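Why do clothes get folded, anyway?
Kids' Corner – Plildale Family Pages
By Zoia Kravets

OK quick one today. Folding! Sounds boring. Sort of is. But there's a bit of science hiding in it, promise.

Cloth is made of threads. Lots and lots of threads, going over and under each other, or looped up in tiny knots too small to see. Squash them in a heap and they bend every which way. Leave them like that and they stay bent. Hello, wrinkles.

Fold them flat and the threads bend in just a few places. Neat lines, not a hundred little ones.

So first – find a big flat spot. A bed is great. Pull the blanket as smooth as you can, lumps underneath make lumps on top. Shove the cushions back to the wall.
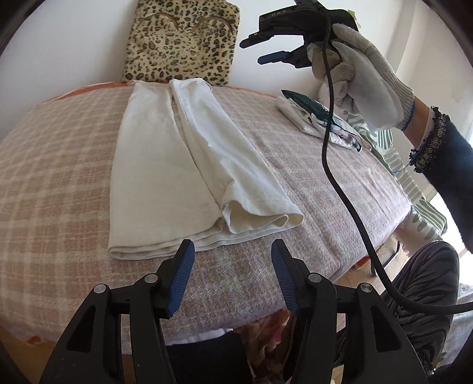
Pants are the easy ones. Two legs, same shape, so lay one leg right on top of the other. Smooth it with your hand from the waist down to the cuffs. Push the air out too, air makes it puffy. Then fold up from the bottom. Once, then again. Done!

Why does matching the legs work? Becuase pants have a left half and a right half that are like mirror twins. The fancy word is symmetry. Shirts have it. Socks don't, not really (look at the heel).

Now tops with skinny straps. Trickier. The straps flop about and catch on everything – buttons, zippers, your thumb. Lay the top out flat, fold it in half the long way, so strap goes on strap. Then tuck the straps down over the front and roll or fold the rest up from the hem.

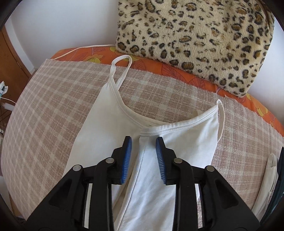
A white camisole with thin straps, partly folded the long way.

Slippery cloth slides around. Fuzzy cloth grips. Thats why a fuzzy blanket is a good place to fold on, the little hairs hold things still.

Try it at home: crumple one T-shirt into a ball, fold another one flat. Leave both overnight. Next morning shake them out and look for lines. Which has more? Where are they?

Draw what you find and bring it to the Groteo table in November. Stickers if you do – 80 of them, so don't be last.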